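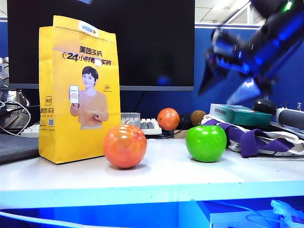 Student Projects | Recreation and Outdoor Studies

Fishing line and where it ends up: a season at Lestomance Reservoir
By Kanokwan Thongdee

I should say first that I came to this project as somebody who loves fishing and had never given much thought to the line itself. My grandfather taught me on the bank at Lestomance with an old spinning reel, and in our family you simply cut off a tangle, stuffed it in your pocket and carried on. It was only when I washed a pair of jeans and pulled a great knot of the stuff out of the machine that I began to wonder how much never made it into a pocket at all.

The reservoir has two main fishing spots, the Ivberg wall and the shallow end that locals call Bright Arm. Between April and the end of the season I walked both banks after busy mornings and picked up every piece of line longer than my hand. Back home I untangled what I could (a job I don't recommend without a radio on), measured it against a marked board and wrote down whether it was mono, braid or fluorocarbon. Anything with a hook still on it went into a jar.

Altogether I measured 3387 metres of line, and 2154 metres of that came from the Ivberg wall. I had expected Bright Arm to be worse, as the weeds there are dreadful and everyone complains of snagging. My best guess is that the rocks below the wall do the damage. You cast out, the sinker wedges, you pull until something gives, and the wind brings the loose end back in to the edge. Mono made up most of the total. Braid came to just over 303 metres, but it took me longer to deal with than all the rest put together, and I had to cut one lump free of a willow root with kitchen scissors.

The jar held 13 hooks by the end. I had hoped to compare sizes, but several were too rusty to tell.

I also tried out a collection tube, made from a length of drainpipe with a screw cap, which I fixed to the Istero car park fence on 2nd January. People did use it - there were lolly wrappers in there too - and I was pleased to find whole spools' worth that somebody had wound up neatly first. I left that line out of the totals above, as it was never on the bank.

If I did this again I would ask anglers what they were using that morning. Without that, I can't say whether mono is lost more often or is just more popular. I would also start earlier in the year and bring better gloves.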